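Galerie : la panne de Miltodis, racontée depuis la table

Coucou tout le monde ! Vous êtes plusieurs à m'avoir demandé où en était Miltodis, notre bras trieur, depuis sa grosse bêtise de janvier. Je m'étais promis de faire une page là-dessus, et puis les semaines ont filé... Bref, la voilà, avec un peu de retard et pas mal de détails techniques (désolée pour ceux qui viennent seulement pour les jolies choses !).

Je résume pour les nouveaux. Miltodis ramasse des objets du quotidien sur une table et les range. Enfin, quand il veut bien. En janvier, pendant une série de prises, il a fermé la pince sur un flacon à pompe, il l'a soulevé de 18 centimètres, et là, plus rien : bras figé, pince serrée à fond, le logiciel Filten qui affichait tranquillement « tâche terminée ». Wing-sze Hsieh a appuyé sur l'arrêt d'urgence tout de suite, sauf que l'arrêt coupait les moteurs du bras et laissait la pince sous tension. Le flacon est resté coincé là-haut et le plastique commençait à craquer. Personne n'a été blessé, mais on a tous pensé à la même chose : et si ç'avait été un doigt ?

On a donc repris les essais avec des objets choisis exprès pour être pénibles : des formes rondes, du transparent, du plat, du long avec un câble qui traîne.
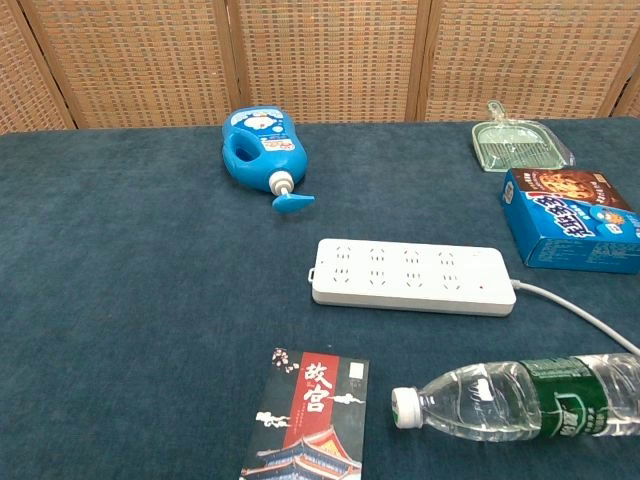
La table d'essai sous sa moquette bleu-vert : le flacon à pompe couché, la multiprise blanche au milieu et la carte 故宫 au premier plan.

Mon chouchou, c'est la multiprise, parce que le câble rend tout plus compliqué : si la pince le prend avec le reste, l'effort mesuré grimpe et on voit très vite si la limite fonctionne. La bouteille d'eau, elle, c'est le cauchemar de Kam-wah Kuo, qui s'occupe de la vision. Le plastique clair fait des reflets et Miltodis a tendance à viser à côté (4 centimètres une fois, record de la maison !). Quant à la carte, bon courage pour l'attraper à plat.

Côté réparations, Beatriz Neves a recâblé l'arrêt d'urgence, qui coupe maintenant la pince aussi, avec un ressort qui la rouvre doucement. Sebastian Hodoroagă a trouvé le vrai coupable dans Filten : un compteur qui repassait à zéro après 4 000 cycles et qui effaçait au passage la limite de force. Deux lignes à corriger, deux semaines à les chercher...

Il reste un souci quand on relance après un arrêt : le bras repart parfois vers sa dernière cible sans demander confirmation. Tant que ce n'est pas réglé, on garde les mains loin de la table et on redémarre à deux, une personne au clavier et l'autre sur le bouton. Tzu-hsuan Kan prépare le correctif et je mettrai la page à jour dès qu'il est installé. Si vous avez déjà eu ce genre de redémarrage surprise chez vous, racontez-moi ça dans les commentaires, ça m'intéresse beaucoup !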